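Ticket: gripper opens early during box pick, item dropped outside box
Product: Groltik two-finger gripper, firmware 4
Site: Altley, bench cell 2
Opened: Mar 1, 2025
Priority: Medium
Status: Waiting on parts

Reported fault

The arm picks a small item from the feeder, travels to the open cardboard box and should release over the centre of the floor. On some cycles the gripper opens during the travel move and the item lands on the table. No error is raised. The controller logs the cycle as complete and carries on with the next pick, so the fault only shows up when the box is checked at the end of the run.

Safety note: the light curtain was on for the whole run and was not tripped. The items weigh very little. We have still lowered the travel speed to 30 per cent until this is closed.

Steps taken

Restarted the controller and gripper. No change.

Checked the release position against the box. The taught point is inside the walls with clearance on all sides, and the arm goes to the same point every time. The drop happens before that point is reached, so the position was ruled out.

Swapped the item for a foam block of the same width. Same fault. Grip force was then raised one step at a time to the upper limit. Same fault at every setting, which rules out slipping. On the slow replay the fingers can be seen moving apart under power.

Parked the arm clear of the bench and left the box in its normal position for the next set of checks.

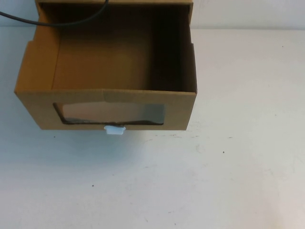
With the arm parked, the open and close outputs were toggled by hand from the pendant. The gripper answered correctly each time. The same test was repeated with the arm at the release point and again gave no fault. The fault came back when joint 4 was jogged through its upper range with the gripper held closed. The close signal dropped out for a moment and the gripper went to its default state, which on this unit is open.

Pulled the signal lead at the wrist and tested it for continuity while bending it by hand. It goes open circuit when bent near the strain relief. The lead has done more than 4,000 cycles since it was fitted in November. The strain relief was clamped too tightly and there is a flat spot in the outer jacket.

Cause

Broken conductor in the gripper signal lead at the wrist. The default state of the gripper on loss of signal made it worse.

Actions

Replacement lead ordered from Urquijo, with a spare for the Sasside cell, which has the same routing.

Default state on loss of signal changed from open to hold. Tested by unplugging the lead with the foam block gripped. The block was held.

Added a check to the program: if the finger position changes between pick and release, the arm stops and raises a fault.

Still to do

Fit the new lead with a larger loop at the wrist and the clamp set to the torque on the drawing. Run a full batch at reduced speed, then at normal speed. Inspect the Sasside lead for the same flat spot. Ticket stays open until both cells have been checked.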